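4.3 Working clearances, two-arm cell
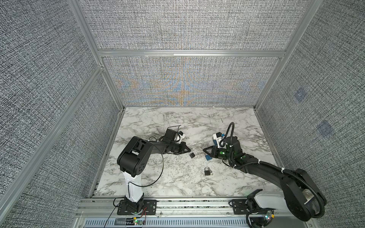

Figure 9. Both arms over the work surface, padlocks between the grippers.

Apply this section each time the Riller cell is powered up or the task objects are changed.

1. Press the emergency stop and confirm that both arms are disabled before you reach past the front rail.
2. Check that each mounting plate is tight on the rail.
3. Place the padlocks by hand. Keep them at least 100 mm from either base.
4. Run a hand along the cables on both arms. Re-clip any that could catch on a joint.
5. Step back, release the stop and home one arm at a time.
6. Run the first cycle at 10 per cent speed.

CAUTION: The grippers share the centre of the work surface. Do not turn off the overlap check in Akance, even for a short test.

Note: A green light on a controller board shows power only. It does not mean the arm is safe to touch.

Record any contact between the arms in the cell logbook.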